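白い天板の机、ペンの置き場所どうしてますか
文具・デスクまわり掲示板 > 机と収納

1 みどり軸
机を白い天板のものに替えて2か月です。ペン立てを置くのをやめて、使うペン1本だけを机の上に出しておくことにしました。軸が暗い緑のペンなので、白の上だとすぐ見つかります。
困っているのは転がることです。クリップのない細い軸で、気がつくと床に落ちています。皆さんはどうしていますか。トレーは2,000円くらいまでなら買うつもりです。

2 kawara
クリップなしの丸軸なら転がるのは仕方ないです。うちはMareckのペントレーを使っています。浅くて場所を取りません。

3 引き出し派
使わないときは引き出しにしまえば済む話では。天板が白いとインクの汚れも目立つし、出しっぱなしはおすすめしません。

4 みどり軸
>>3
引き出しのない机なんです。書いておらずすみません。

5 tanuki439
斜めに置くと落ちにくい気がします。机の前後は微妙に傾いていることが多いので、手前の縁と平行に置くと一番転がります。

6 引き出し派
>>5
それは机の脚を調整するのが先だと思う。ペンの置き方で解決する話ではない。アジャスターがついていれば回すだけです。

7 kawara
>>6
賃貸の床だと脚を直しても季節でまた変わりますよ。トレーのほうが早いです。

8 Zulema
薄いフェルトを敷いています。転がらないし、置いたときの音も小さいです。ただ毛羽がペン先につくことがあるので、キャップのないペンには向きません。

9 みどり軸
>>8
フェルトは考えていませんでした。キャップをなくしたペンなので毛羽は気になります。革のマットだとどうでしょう。

10 Zulema
>>9
革なら毛羽は出ません。以前Mekleyの小さいのを使っていました。インクを落とすと染みになりますが、私は気にしませんでした。

11 tanuki439
白い天板の染みは早めに拭けば落ちるものが多いです。表面の材質によるので、端のほうで試してからにしてください。アルコールで艶が変わる天板もあります。

12 引き出し派
机の下に後付けの引き出しをつける手もあります。両面テープ式は重いものを入れると落ちますが、ペンだけなら7年もっています。

13 みどり軸
>>12
後付けは膝が当たりそうなのでやめておきます。
とりあえず斜め置きにして、9月になったら革のマットを見に行ってきます。脚のアジャスターも確認します。

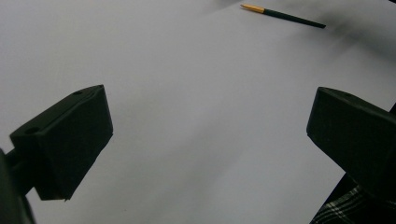

白い面に斜め置き。先が金色、軸は暗い緑です。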